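# Speaker notes: what the planner actually plans

Menenari internal talk, 2022-06-21. Slot is 15 minutes, so keep slide 2 short.
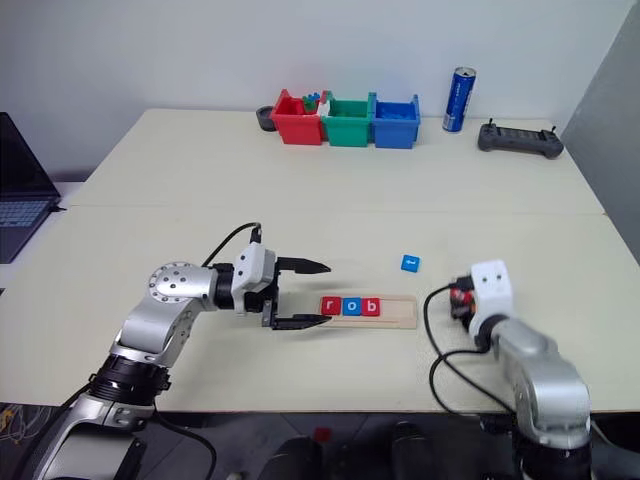

Start with the claim people have heard: two arms, one learned policy, spells a word. Ask the room what "spells" means here. The target string comes in from a config file. The policy never reads it as a word. It gets an index for the next letter and goes after that tile.

**Slide 2 – the stack**

- Perception: Memurik, tile detector plus a pose head. Classifies the letter, estimates rotation in the plane.
- Planning: Vidal picks the arm and the order.
- Control: joint targets out, no force feedback anywhere. Say this slowly.

**Slide 3 – rotation**

A tile lying sideways on the table is the hard case. Lowercase letters make it worse: "b" and "q" are the same shape turned over, "n" and "u" nearly so. The detector reports high confidence on both readings. I don't trust that score and neither should you. Show the confusion table, leave it up.

**Slide 4 – two arms**

Does the second arm earn its place? In our logs it mostly waits. Vidal locks the space over the tray whenever one arm is inside it, so the motion is serial – you pay for two and get one plus a queue. The Lotley demo video is cut so you can't tell. Don't be rude about it.

**Slide 5 – numbers**

100 trials, 21 stopped by a person. Ask what counts as a stop before anyone quotes a success rate. We changed the rule partway through and I haven't rescored the early runs.

**If asked about longer words:** not tested. Tray pose is fixed in the config, and moving the tray means calibrating again.

Rescoring is planned for October. Take questions from the back first.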